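Joist depth for first floor extension - engineer and supplier disagree

madik_end
25/03/2021
Side extension in Murnley, bedroom over garage. Clear span is 3.2 m. The supplier's span tables say 195 x 47 C24 at 400 centres. My engineer, Yamuna Fernandes, has specified 220 x 47 at the same centres. The deeper timber puts the new floor above the existing landing by the difference. Quote from Rothe Timber is £1,009 for the 220s. Is she being overcautious?

Iltska
Tables assume a plain domestic load with light partitions. Is there a stud wall on it?

madik_end
Yes, one, parallel to the joists, for the en suite.

Iltska
Then the tables don't cover you. Double up under the wall and keep the 195s everywhere else.

plumbline570
Disagree. Doubling deals with the wall but does nothing for bounce in the rest of the room. Pay for the 220s and drop the wall plate so the finished levels match. You lose 25 mm of garage headroom.

Iltska
At 3.2 m, bounce in a 195 is within limits with a row of noggins at midspan. I've done three like it.

madik_end
Garage headroom is fine, so dropping the plate is possible. The fire lining goes underneath either way.

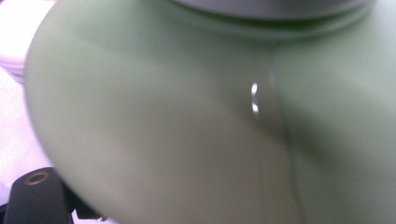 Sage green, more or less. Greyer in shadow.

plumbline570
Ask her for the deflection figure before you order. If it was the wall that drove the depth, she can check the doubled option quickly.

madik_end
Will do - she is back in the office in June, so it may be a colleague who answers.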